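Sulside hall reopens for rentals after ceiling work

By the Dillell desk
February
2 min read

The upstairs room at the Ocampo building in Sulside is taking bookings again. Three months shut, longer than planned. Lights, ceiling, a repaint, and a lot of waiting on parts.

Senex, the outfit that runs the building, said the room went back on the rental calendar at 8 a.m. and the first slots went before lunch. Mostly evening classes. One chess club. A sewing group that had been meeting in a church basement across town and is glad to be out of it.

Capacity is 93 seated, same as before. Fewer if tables are out. The old folding chairs are back too, minus the ones with split seats, which went in the dumpster behind the loading door.

Rate is $6 an hour for Sulside residents on weekday mornings, more at night. Senex would not say how much more when we asked at the desk, only that the full sheet is going up by the front door "shortly." It was not up when we left.

The ribbed white ceiling is the part people asked about most. It leaked over the north side for most of last winter and there were buckets out during the holiday concert – regulars will remember. Long fluorescent fixtures are up there, bright enough that one tenant had already asked wether half of them could be switched separately. They can. The switches are by the door, unlabled for now.

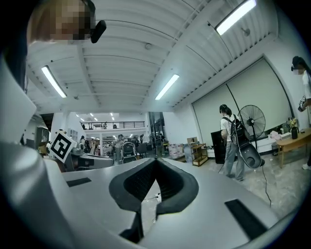
Cost of the lighting portion came in at $700 over the first quote, according to the notice taped up in the lobby. Senex is covering it out of the building fund and says the hourly rate won't move this year.

Roll-down screen stays with the room, pale gray, big, and renters don't pay extra to use it. Bring your own projector. The one that used to live in the closet is gone and there is no plan to replace it.

Cooling is still fans. A black pedestal fan was out on the floor near the screen, and Senex says renters can move it where they like so long as the cord is kept out of the walkway. Proper air conditioning was in the original plan and got dropped. A tenant petition to put it back is at the front desk, two pages of signatures so far.

Floor is light gray and should be swept before you leave. Brooms are in the hall closet. No tape on the floor – dance groups, this means you – and no food beyond coffee and cold snacks until the kitchenette sink gets fixed, which Senex puts at 3 more weeks.

Bookings are in person or by phone, mornings only. The online form on the Ocampo page still shows the room as closed, ignore it. Deposits paid before the shutdown carry over, but you need the reciept.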